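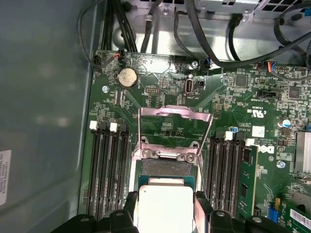

Prisby is a fixed-cell service kit for swapping parts in desktop computers, sold by Solleo as an arm, a two-finger gripper, a wrist camera and a license for the Yap sequence editor. This page covers one job, the processor placement step, from a bare kit to a saved sequence. Placement is the step that takes the longest to teach. The fingers have to hold the chip by two opposite sides and bring it down inside the raised retention frame, and with a tower chassis such as the Dell used for this page, the memory slots on both sides of the socket limit how far the fingers can open. Read all of the steps before powering the arm.

What you need

Prisby base kit with the narrow finger set
Yap 3 or later
An open tower with the socket frame raised
A grounding lead clipped to bare chassis metal
One scrap processor of the same package, for teaching

Do not teach with a working processor. The first few approaches will be off.

Step 1. Fix the chassis

Lay the tower on its side with the opening facing up. Push it against the platform stops and clamp it at 2 points on the lower shell. Rock the case by hand. If it moves, add a shim under the loose corner and clamp it again. Route any cable that crosses the approach path toward the drive area.

Step 2. Set the reference

In Yap, open Cell > Reference and jog the wrist camera over the board. Pick two mounting screws as far apart as the view allows. Plastic parts make poor references. Press Store. The editor reports the fit as a score out of 100; repeat the step if the score is low or changes between tries.

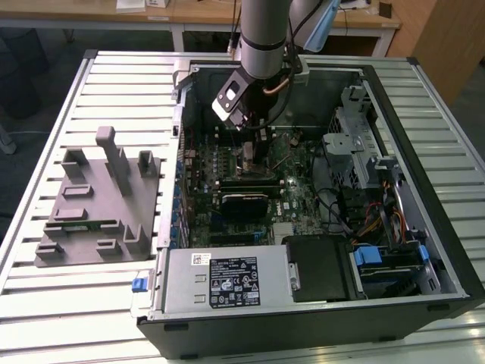

With the reference stored, check arm clearance before going any deeper into the case. Run Cell > Dry Path at the lowest speed with the gripper closed and empty. Watch the wrist cable as well as the fingers. The collision check in Yap models the gripper body and leaves the cable out, a gap that Solleo lists in the manual under known limits.

Step 3. Teach the grip

Place the scrap processor in the tray pocket with its corner mark toward the pocket notch. Close the fingers on the edges of the chip, clear of the contacts underneath. Start with the force preset named Chip Low. Raising the force will not correct a tilted grip; open the fingers, level the wrist and close again.

Step 4. Teach the descent

Create three points: above the frame, just above the socket, and release. Set the last move to Guarded so the arm stops on contact. Release should come with the chip resting in the socket under its own weight. Leave the frame and lever to the operator. The base kit has no tool for closing them.

Step 5. Save

Save the sequence under the board's part number. Error 456 at this point means the reference was changed after the descent was taught. Repeat Step 4.

Limits of the kit

The narrow fingers cannot seat memory modules. Pover sells a wide set that fits the same mount, but the grip must be taught again after every change of fingers.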